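4. Setting up the grasp planner for mixed hand tools

This is the fun section! By now you have a calibrated camera (section 2) and an arm that answers to the Maltow driver (section 3), so it is time to get them talking to each other. You will teach the planner where the bin is, tell it what a good grasp looks like on a long thin tool, and run your first picks. Set aside an hour or so, and keep the teach pendant in reach the whole time.

Before you start

You need Maltow running on the planning computer, the bin clamped down on both sides, and the arm parked at its home pose. If the bin can slide even a little when you push it by hand, tighten it now. The planner treats the walls as fixed.

CAUTION: Keep everyone out of the arm's reach while it is in automatic mode, and test the emergency stop before every session.

4.1 Define the bin

1. Open the Cells tab and choose New container.

2. Jog the arm so that the tool point touches the top of each outer corner, and press Capture at each one. Go clockwise from the corner nearest the robot base.

3. If your bin has a divider, tick Compartments and capture both ends of its top edge. Each compartment gets its own pick zone, and you can turn them on and off one at a time.

4. Enter the inner depth by hand. Please don't let the software guess it from the point cloud. Bare metal throws odd reflections, and we have seen the guessed floor land 20 mm too low.

5. Set Wall margin to 4 mm. You can shrink it later once you trust your corners.

Note: If the red outline in the 3D view looks twisted, you captured the corners out of order. Press Reorder and it sorts itself out.

4.2 Load the long-handle profile

Hand tools are a lovely test for a grasp planner. A handle is easy to find and easy to hold, but the weight sits at one end, and the heads love to hook under each other. The long-handle profile takes care of most of this for you.

1. In the Grasp tab, load long_handle.

2. Set Min exposed length to 80 mm. Any handle showing less than that is left alone until something on top of it has been moved.

3. Switch on Prefer head side. The planner then slides its grasp point along the handle toward the heavy end, and the tool swings far less during the lift.

4. Set Approach to Tilted. Straight-down approaches are fine in the center of a bin, but a small tilt gives the gripper many more ways in near a wall.

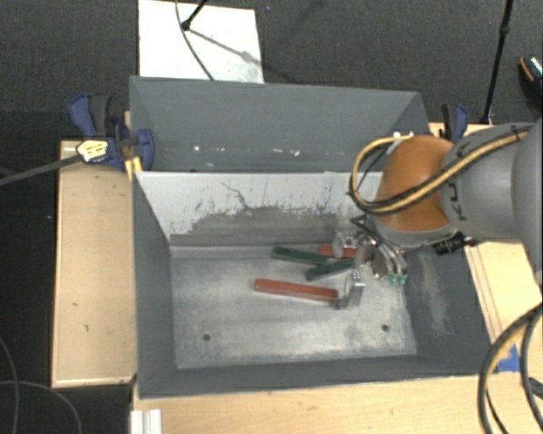 5. Press Plan only. Grasp candidates show up as small arrows in the 3D view, colored by score, and nothing moves yet. Click on any arrow to see how the score was made up – I still find this view a joy to poke around in.

6. Look at the top three candidates. If one of them would drag a second tool along, raise Overlap penalty a notch and plan again.

Note: Shiny heads often leave holes in the depth image. That's normal. The profile leans on the handle and only uses the head to work out which end is which, so a patchy head costs you very little.

4.3 First picks

1. Set the speed override to its lowest value.

2. Choose Step mode and press Run. The arm stops above the bin, then at the pre-grasp pose, and waits for you to press Continue each time.

3. Watch the hose and cable loop as the wrist turns. If it pulls tight or swings toward a wall, press Stop and narrow the joint 6 limits in the Arm tab.

4. After the gripper closes, check the Width reading. A reading of zero means it closed on nothing, and Maltow opens it and picks the next candidate.

5. When several picks in a row have gone cleanly, switch to Continuous and raise the speed in small steps.

CAUTION: If the arm stops on a contact fault inside the bin, do not press Resume. Choose Retreat, which backs out along the path it came in on.

4.4 Keeping your logs

Turn on Save attempts, failed ones included! Erdal Gezer rebuilt the overlap scoring in August from 190 saved attempts, and the bad grasps taught him far more than the good ones did. Logs go to the attempts folder, with one subfolder per run. To replay a run, drag its subfolder onto the 3D view and press Plan only again with your new settings.

Tuning for other shapes is covered in section 5.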